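# Teaching by hand, one potato at a time

Notes and quotes from a visit to Paritent, Brirville - Tue 17 February 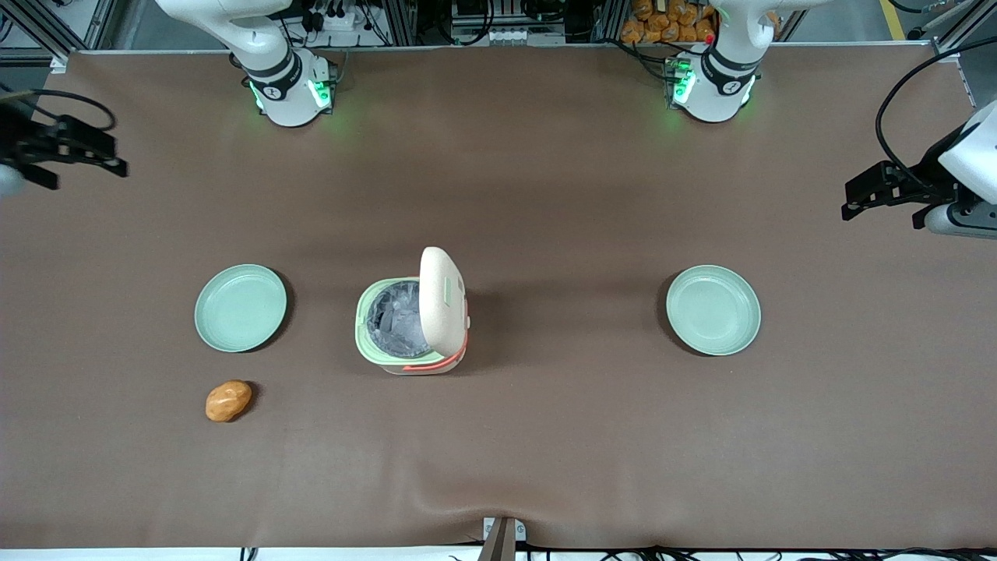
*The two-arm cell at Paritent, with the rice cooker task laid out.*

Dong-hyun Ki talks fast and apologizes for the coffee before I've tried any. He runs the teaching floor at Paritent, which means he is in charge of the people who drive robot arms all day so that other robot arms might learn something. He used to drive them himself. Still does, when someone calls in sick.

"Everybody wants to hear about the model," he says. "Fine. But the model eats what we cook. If my operators are sloppy on a Monday morning, the model is sloppy forever."

The rice cooker job is the one he wants to talk about. Potato goes in the cooker, lid comes down. In another version it goes from one plate to the other, and the cooker is just in the way. Sounds like nothing. He laughs when I say so.

"A potato is a terrible object. It rolls. It has a skin, it has a shine, every one is a different size. You squeeze too little and it's gone, you squeeze too much and you have a mark on it and the next operator grabs the mark because it's easier. I have opinions about potatoes now. My wife is tired of it."

So how do you show a robot a task like that? Two ways, he says, and people mix them up constantly.

First is by hand. You put the arm in a soft mode, take hold of it near the wrist and walk it through the motion. The joints record where they've been. "Very natural. My mother could do it. But with two arms you need both your hands on two wrists, and then who works the grippers? And you are standing in front of the table, so your body is in all the video."

Second is remote. The operator sits off to the side with a pair of small leader arms, same joints as the big ones, and whatever the leaders do the big arms copy. Squeeze the handle, gripper closes. Paritent's version is called Tilahun, named by somebody who left before Ki joined, and he's never found out why.

"With Tilahun you feel clumsy for two days. Really bad. You miss the plate, you hit the lid. Then on day three your hands stop asking questions." He mimes it, both fists floating over the desk. "After that you have the opposite problem. People get fancy. They start throwing little shortcuts in."

Shortcuts are bad?

"For us, terrible. I want boring. I want the same boring approach, from above, pause, close, lift. A good demonstration looks like someone who is slightly too careful."

The lid is the hard part, apparently, more than the potato. It stands up on a hinge and it has to be pushed over from behind, and the push has to follow the curve. Operators with a lot of practice do it with the back of the finger. New people try to pinch the rim. Ki let both styles into the dataset at first and regretted it - the trained policy would go for something halfway between, and stop in mid air with the jaws half open.

"Like a man who forgot why he went into the kitchen."

They threw out that batch. He won't say how long it took to record. The current set is 2241 demonstrations, of which 2069 passed review, and review is a person watching every single one at double speed with a thumb on the reject key. Operators do up to 40 in a shift. He tried pushing for more and the quality went to pieces after lunch, so that was the end of that.

I ask what gets a take rejected. Long list. Dropping the potato is ok, if you recover. He likes those, even. "A drop and a calm pickup, that's gold. The robot is going to drop things. It should have seen somebody be calm about it." What he throws away is hesitation - an operator drifting over the table thinking about what's for dinner. Also anything where the start position wasn't reset properly.

Resetting, he says, is half the job and the half he can't get anyone excited about. After each take somebody has to put the potato back down, somewhere a bit different from last time. Left to themselves people put it in the same three spots. So now there's a printed sheet with positions in random order and you follow the sheet. "Humans are very bad at random. Me also. I checked my own, it was embarassing."

Do the operators mind? It's repetitive work and everyone in the building knows what it's for.

He takes a second on that one. Says a few have left because of the boredom, none that he knows of over the other thing. Pay went up last May when they started asking for cleaner takes. Most of the crew came from Brollomero, the packing plant across the river, and they tell him this is easier on the back and harder on the head. They rotate off the leader arms every hour.

"You are lending it your hands. That's how I explain it on the first day. So I want your hands on a good day, not your hands when you're annoyed with me."

Next up for the team is pouring. Dry rice first, then water if the electronics people agree, and they have not agreed. He'd also like force feedback in the handles, so the operator gets some push back when a jaw touches something. Right now they go by eye and by the sound of the motors. One of the night shift swears she can hear a good grip. Ki beleives her. Her reject rate is the lowest on the floor.

Before I go he sits me down at Tilahun and lets me try. I get the potato on the fourth attempt and knock the lid with my elbow - the robot's elbow, I mean. He is already reaching for the reject key.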